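Setting Up a Small Hand Towel Stand on a Bathroom Counter

A countertop towel stand is a good fix for a bathroom where you can't or don't want to drill into the wall. Ours went in when the towel ring by the sink pulled out of the drywall for the second time. Setting one up takes a few minutes, but there are some choices to make about where it goes, what hangs on it and how you keep it clean.

What you need

A countertop stand with one or two bars
Two hand towels or four washcloths
A soft cloth and mild dish soap
A tape measure
Small clear felt or rubber pads (optional)

Choosing a stand

Measure the counter before you shop. You want to know the clear depth from the wall to the front edge and the width between the sink and whatever is at the end of the counter. Then look at the base measurements in the listing, not only the height. A lot of stands are tall and narrow in the photos and turn out to have a base that won't fit beside a faucet.

I looked at models from Trurel and Fando and would have been fine with either. Two bars are worth having if more than one person uses the sink. A base with a raised rim is also useful, as you can set a ring or a bar of soap on it and it won't slide off.

Step 1. Clear and wash the counter

Take everything off the end of the counter where the stand will go. Wipe the surface with warm water and a drop of dish soap, rinse the cloth and wipe again. Dry it fully. Speckled gray counters hide toothpaste and soap film very well, so run your hand over the surface. If it feels rough or tacky, go over it once more.

Step 2. Put the stand together

Most stands come in two or three parts. Set the base on a folded towel, attach the upright and tighten the screws by hand first. Fit the bars before the final tightening. If the bars are wood, turn them so any visible seam or knot faces down. Then tighten everything a little at a time, going back and forth between the screws.

Don't use a power driver on this. The screws are short and the threads strip easily.

Step 3. Find the right spot

Put the stand near the back of the counter, on the side of the sink where you normally reach for a towel. Leave enough room behind it for the cloth to hang without touching the wall.
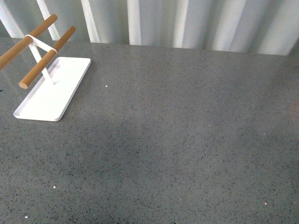 Try it at an angle before you settle on a position. On a shallow counter, a stand turned diagonally often fits better than one set square to the wall, and both bars are easier to reach. Live with it for a day or two. My neighbor Sevim Şimşekoğlu moved hers three times before she was happy, and it ended up back on the side she started with.

If the base slides when you pull a towel off, add the pads under the corners. Press each one down for half a minute - they hold better on a clean, dry base.

Step 4. Hang the towels

Fold each hand towel in thirds lengthwise so it's narrow enough for the bar. Put the longer one on the higher bar. The bottom edge should stay clear of the counter, or it will soak up any water that collects there. If your towels are too long, switch to washcloths or fold the towel once more and hang it double.

Keep the weight even. A thick wet towel hung all on one side can tip a light stand.

Keeping it clean

Once a week, lift the stand off the counter and wipe underneath it. Wash the base with dish soap and dry the corners, where lint builds up. Use a damp cloth on wooden bars and dry them right away. Don't soak them and don't use bleach.

If the wood starts to feel dry or fuzzy, sand it lightly with fine paper and rub in a little food-safe mineral oil. Leave it overnight before you hang anything on it. I do this in April and again in the fall.

Check the screws when you do the oiling. Ours needed a quarter turn after the first couple of months and hasn't moved since.

Other uses

The same kind of stand works next to a kitchen sink for dishcloths. Vibeke Thygesen, who read a draft of this page, uses hers in the laundry room for drying cleaning rags - she skips the fold and lays them flat over both bars so they dry faster.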